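I've been meaning to write about the chevron quilt for ages, mainly because my sister keeps asking when it's going to be "properly put away", and I've run out of ways to change the subject.

So, the quilt. I started it in July, three summers back, when I'd just moved into the flat in Raltley and had no curtains, no proper bed and (for reasons that made sense at the time) an enormous amount of teal cotton. I'd bought it in the closing-down sale at Jeltance, which some of you will remember as the fabric shop with the impossible door. The pale mint came from the same trip. The cream was an old sheet of Mum's that had gone thin in the middle but was perfectly good round the edges, and it makes me happy every time I look at it!

I'd never done zigzags before. I'd done squares, and one very wonky star cushion that lives in the car. Zigzags are only triangles, everyone said, you'll be fine. Well, I cut 36 of the first lot the wrong way round and had to go for a long walk. After that I pressed every single seam as I went and things got a lot better, so if you're about to have a go yourself, please do the pressing. I know it's boring. Put the radio on.

The quilting itself is wavy lines. I had planned something very crisp that followed the points, and I marked out a whole strip in chalk, but my machine had other ideas and I unpicked it all one Thursday night in front of a film I can't remember a thing about. Mélanie Sutherland from the sewing group suggested waves instead and lent me her walking foot. I think the wobble is lovely against all those sharp corners, and you can't tell which wobbles are deliberate – my favourite kind of stitching.

Anyway, the putting away. The trouble is that it doesn't fit anywhere. It's too thick for the drawer, too wide for the shelf, and I did try one of those vacuum bags, which left it with creases that took 11 days to drop out. I'm not doing that again. What it does do very nicely is go over the top of things. Drape it over something boxy in the corner and suddenly you have a feature, or at any rate you have one big cheerful thing to look at and the rest of the clutter goes a bit quiet.

I am going to sort that corner, I really am. The plan is to do it in goes of an hour with a cup of tea at each end, and to get a bag down to the charity shop on Turcotte Road before I start opening things and getting sentimental. The quilt is staying out though. I'm thinking of making two matching cushions from the leftover teal, and there might be enough cream for the piping if I'm careful and join it on the diagonal.

If anybody has a good way of storing big quilts without folding them to death, do leave me a comment. I've heard people roll them round a pool noodle, and I'd love to know if that works with a heavy one. 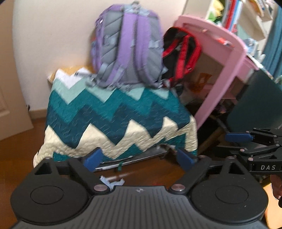

Photo: Raltley, the corner with the chevron quilt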